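Triltow Table, Model 1059
Section 4: Care of the glossy white top

Read this section before the first cleaning. Wait 10 minutes after wiping before you put anything back.

1. Clear the top. Lift mugs, plates and toys straight up. Do not slide them.
2. Take any cables out of the two round holes near the rear corners.
3. Mix 300 ml of lukewarm water with one capful of Florix cleaner.
4. Wipe from the curved rear edge toward the front with a soft cloth.
5. Dry the rim of each hole with a second cloth.

Note: A faint grid of squares can show through the finish under overhead lights. It does not wipe off. Do not scrub it.

CAUTION: No scouring pads or bleach. Hot cookware will mark the finish.

Plastic tableware and plush toys may stay on the top in daily use. Put bread and pastry on a plate, as grease dulls the gloss. For replacement hole covers, order part 31 from Flundach.

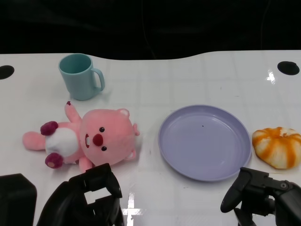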